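About Kedik

Kedik sets up and maintains gripping cells for small manufacturers. Most of our work concerns one kind of machine: a single arm with a two-finger parallel gripper, a fixed part tray and a controller cabinet. We install it, teach it, and come back when it drifts.

Every cell is built first as a simulated model. The gripper geometry, the finger opening and the approach path are checked there before any hardware is bolted down. We use a plain block as the test part and leave everything else out of the model, so that an error in the wrist angle or the finger offset is easy to spot. A block that sits nearer one finger than the other means the approach needs correcting before the fingers close.

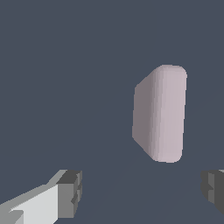
Setup and Service

On site, the order of work is fixed. The base is leveled, the tool center point is taught, and the fingers are zeroed against a gauge pin. The cell then runs 729 test cycles at reduced speed. Results are stored with the model, and the customer gets a copy of both.

Service visits take place every 12 months. We replace worn fingertip pads in pairs, check belt tension and repeat the zeroing. If the new readings differ from the stored ones, the model is updated first and the cell second - never the other way around.

Our workshop is in Famurano, next to the Clivar parts depot. Spare pads and finger sets for the Zoëga cell are kept in stock and ship from there. For repairs, please have the cabinet serial number and the last error code ready.

Page last updated October 30, 2023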